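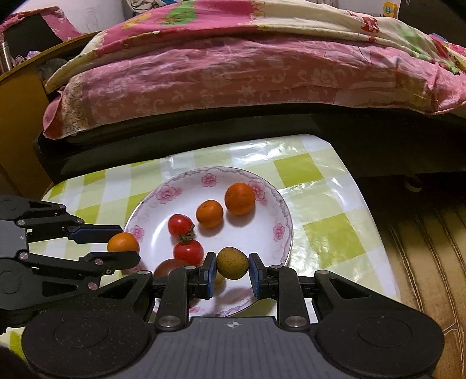

Thread: Keeping citrus on the counter vs. the fridge

pithandpeel
My sister-in-law swears by those Filtness produce liners, the gray sheets you put under fruit so it "stays fresh three times longer." Three times longer than what? The package doesn't say. I paid for a pack of 20 in October and my tangerines went soft on the same schedule they always do. Has anyone here done a side by side, or are we all repeating the box?

Mudroom_Meg
I like mine! I keep a bowl on the kitchen table and change the liner when I remember. Fruit seems to last longer. We used to lose half a bag every couple of weeks and now we don't.

pithandpeel
Did you change anything else? Smaller bags, cooler kitchen?

Mudroom_Meg
OK, we did stop buying the five-pound bags. But still.

oldgrove67
There's your answer. Buy less, eat it sooner. I worked produce at the Strobel market in Flastville for years and the only things that made a difference were temperature and pulling the bad ones early. One moldy tangerine in the bottom of a bag will take its neighbors with it. No sheet of anything is going to fix that.

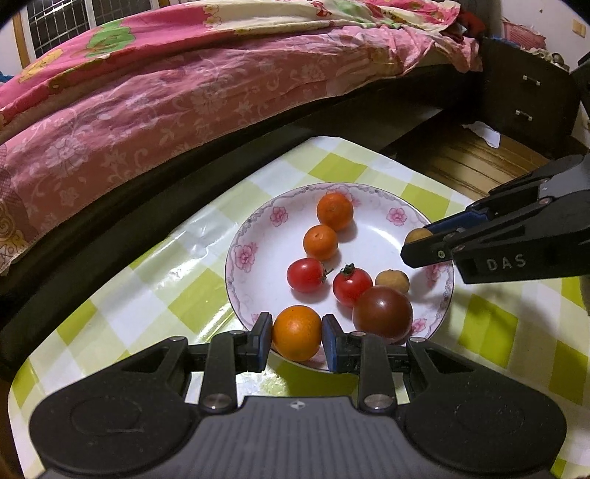 Also, loose-skinned citrus gets puffy and dries out faster than a navel orange. People expect a tangerine to behave like an orange and then blame the bowl. Put them in the crisper, bring out what you'll eat in a day or two.

larder_lou
Disagree on the crisper. Cold fruit tastes like nothing. I leave everything out and I throw away maybe one a month.

oldgrove67
So take it out an hour before you eat it.

larder_lou
Nobody in my house plans a tangerine an hour ahead.

saltbox306
I did test the liners, sort of. Same bag of fruit split between two bowls, liner in one, same shelf. By the second Thursday I had two bad ones in the liner bowl and one in the plain bowl. That proves nothing either way with so few pieces, but it sure isn't three times longer.

Mudroom_Meg
Maybe you got an old pack? The sheets expire.

saltbox306
No date on mine that I could find. If they expire you'd think they'd print it.

pithandpeel
That's about where I landed. I've still got most of the pack — I'll use them as drawer liners and put the next bag in the fridge.

Recent threads
Does washing berries in vinegar do anything?
50 lb of potatoes and no cellar
Paper bag or no bag for avocados
Wax on store lemons: scrub or ignore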